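## Black fabric surround for a square bench: how do you stop the roof sagging?

**mallee_shed**

I'm putting a black fabric surround over a square bench in the back half of the garage. The window is on the west side and by 3 in the afternoon everything on the bench has a bright stripe across it. I also get the colour of the walls (a sort of mustard, not my choice) bouncing onto anything pale.

So far I have an upright at each corner and a bolt of black cloth from Gelen. The sides hang well enough. The roof is the problem. I pinned it flat across the top and it had a belly in it by the next morning. If I pull it tighter the uprights lean in.

Two questions. Is there a way to hold the roof up without a solid lid? And should I paint the benchtop black as well, or is that going too far?

**tarp_and_twine**

Don't do a flat roof. Any cloth laid flat will sag, it doesn't matter how hard you pull it. Slope the panels in from the edges of the bench so they lean on each other near the top, the way a tent does. You lose some headroom at the sides but the weight goes down the frame and the uprights stop being dragged inward.

Whatever you do, brace the uprights first. Cloth is heavier than people expect once there's a full set of panels up.

**stringybark**

I'd go the other way. Get a sheet of corflute, spray it black, and sit it on top. Five minutes and it never sags. Tents are a pain to get into.

**tarp_and_twine**

Corflute is shiny even when you paint it. It will throw light straight back down, and that's what he's trying to get rid of. It also booms when a door shuts.

**stringybark**

Mine doesn't boom. Spray it with chalkboard paint and it's as dull as cloth.

**halfhitch**

We went with cloth at work in Penduvora and I'd do it again. Total spend was $337, and most of that was brackets and rail, with the cloth coming in under $100 as an end of roll. The brackets are the pale Drirkel ones. They come in black too but those were out of stock and I didn't want to wait.

Panels slope inward and up from the table edges. We have an X across the top, running down to the far corners, and the fittings along the back edge go corner, centre, corner. I'd put one in the centre even if your bench is small. We tried it with the corners only and the back panel went slack in the middle.

On the benchtop question: yes, do it black, and do it matte. We did ours with a thin raised border, which keeps small things from rolling into the cloth.
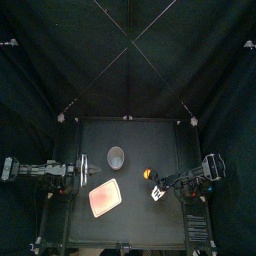

**stringybark**

Okay, the X I can get behind. I'd still want to know how you keep dust off all that black. My chalkboard lid gets a wipe with a damp rag and it's done. Cloth holds every bit of lint in the building.

**halfhitch**

It does hold lint. We run a sticky roller over the inside of the panels every couple of weeks and take the whole lot down in April for a proper shake outside. The tabletop gets wiped every day. I won't claim it's less work than your lid.

**mallee_shed**

Thanks, that helps a lot. With the X, did you sew anything to the cloth or is it separate? And who did your hemming? I have a machine but it hates anything thick.

**halfhitch**

I wasn't there the day the top went on so I'd have to ask. The hems were done at Khổng Alterations, in the arcade. Take them a drawing with the measurements written on the finished edge, not the cut edge. I got that wrong on the first panel and it came back short.

**tarp_and_twine**

If you're starting from scratch, I'd run cord from corner to corner and lay the cloth over it. Use something that doesn't stretch. Venetian blind cord is fine, cheap nylon isn't. Put a small tensioner at one end of each so you can take up the slack in summer.

Sewing the seams on the diagonal can work as well, but then if one panel tears you're unpicking the whole roof.

**offcut_bin**

Disagree on the slope, sorry. I built one sloped and one straight, and the sloped one cost me too much elbow room. If the bench is against a wall you only need the slope on the sides. Leave the front vertical and hang it as a curtain you can throw over the top.

**tarp_and_twine**

Fair enough for a bench against a wall. His could be in the middle of the floor, he hasn't said.

**mallee_shed**

It's in the middle, with room to walk right round it.

Plan so far: bracing on the uprights, sloped panels, blind cord in an X, and a bracket at the middle of the back edge. Benchtop gets two coats of flat black and a strip of beading round the outside. I'll leave the front open for now and see how bad the light is from the roller door.

**stringybark**

Test the paint on an offcut before you do the whole top. Some of the "flat" blacks dry with a sheen and you won't notice until the lamp is on.

**offcut_bin**

Seconding that. And clamp the near edge of the top down before you fit the beading, mine lifted and I had to redo one side.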